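Fixing black-on-black depth dropouts in the bin check
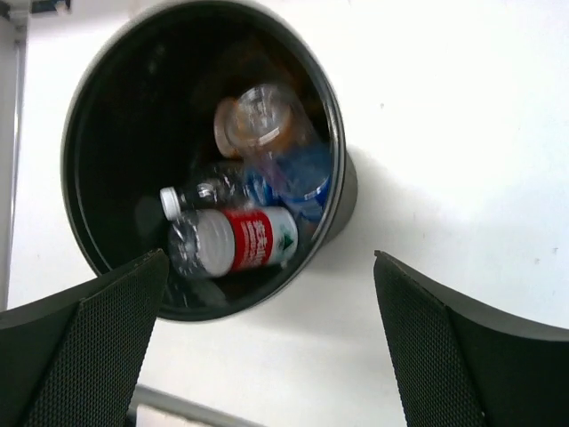

Wrist camera view over the bin, bottles and a cup or similar container inside.

This page covers the bin check in Arus, the small node that decides where the rim is and whether there is room for another drop. With its default settings it does badly on glossy black bins. The depth map comes back full of holes along the inner wall, and the planner treats holes as free space.

You need Arus running and the wrist camera calibrated. Gudrun Myklebust's calibration notes are on the Tineck wiki.

1. Turn off auto exposure. A white table pulls the exposure one way and a dark bin pulls it the other, and the rim fit jumps every time the arm moves. Lock it at a value where the rim highlight still shows. The table can clip to white.

2. Fit the rim from color, then use depth. Set rim_source to color. The node looks for a dark ellipse on a bright background and only afterward asks for depth, on the table just outside the rim.

3. Mask the fingers. Open the gripper fully, run save_mask, and grow the mask by 9 pixels. Skip this and the fingertips get joined to the rim — the ellipse comes out too wide.

4. Mark missing depth as unknown. Set fill_holes to false. Clear plastic gives bad depth too, so a bottle can read as the bin floor or as nothing.

5. Average over 7 frames with the arm still. Randi Wikström tried 2 and the fill level flickered.

6. Set min_unknown to 167. Smaller patches of unknown pixels are ignored.

Restart the node and watch the overlay while you move the arm slowly over the bin. The green ellipse should stay on the rim. If it slides toward the shadow side, lower shadow_gain one step and repeat from step 2.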